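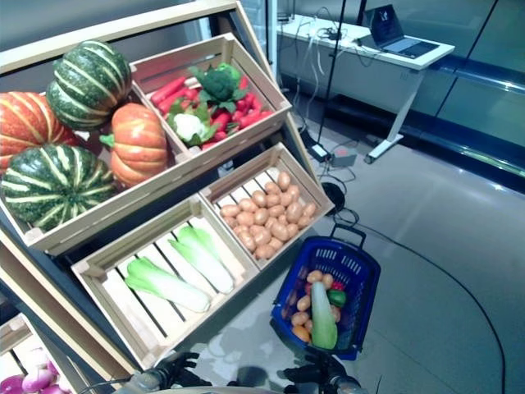

Comparison of Two Hand Controllers for Grocery Picking Tasks
Final Project Report, Robotics and Automation Stream
Pornbridge Polytechnic

Summary

The project compared two control methods for a two-armed robot fitted with fingered grippers. The first method, Wurus, uses a fixed set of grasp shapes chosen by the operator. The second, Caron, follows the movement of the operator's own fingers through a pair of gloves. Both were tested at a mock produce stand in the Jornport laboratory. Caron gave the better result on small and rounded items. Wurus was easier to learn and was preferred for holding the basket.

Test set-up

The stand is a stepped wooden display with slatted crates. All produce is artificial, which kept size and weight the same throughout the trials. Potatoes, napa cabbages, carrots, peppers and striped squashes were among the items on display. A blue plastic shopping basket with a black handle was held in the right gripper while the left gripper picked. The camera at the robot's head supplied the only view available to the operator.

The same arms and grippers were used for both methods. Finger speed and maximum closing force were set to equal values before each session, and the arms were returned to the same starting position.

Procedure

Each trial consisted of one pick and one release into the basket. A trial was recorded as a success if the item came to rest in the basket within 100 seconds. A dropped item, a tipped basket or contact hard enough to shift a crate was recorded as a failure. Operators completed 10 practice picks with each method before any results were kept. In total, 1,273 trials were recorded.

Results

Potatoes showed the largest difference between the methods. The preset grasps in Wurus tended to close above the centre of the item and push it down into the pile. With Caron, operators were able to bring one finger in first and roll the potato outward before closing.

Cabbages were handled well by both methods when they lay across the crate. Where a cabbage lay lengthwise against its neighbour, the fingers often met the slats and the pick had to be restarted. The larger squashes were at the limit of the gripper's opening and were left out of Table 2.

Holding the basket favoured Wurus. Once its hook grasp was set, the operator could ignore the right hand. Under Caron, small movements of a tired hand were passed on to the basket, and several items were lost at the rim.

Limitations

Artificial produce does not bruise, so the results say little about grip force on real vegetables. The order of the methods was also not varied between operators, and some of Caron's advantage may reflect practice gained earlier in the session.

Recommendations

A mixed arrangement should be tested next, with Wurus assigned to the basket hand and Caron to the picking hand. The laboratory has set aside bench time in December for this work. A wrist camera on the picking arm is also recommended, as the gripper frequently hid the item from the head camera in the last part of the reach.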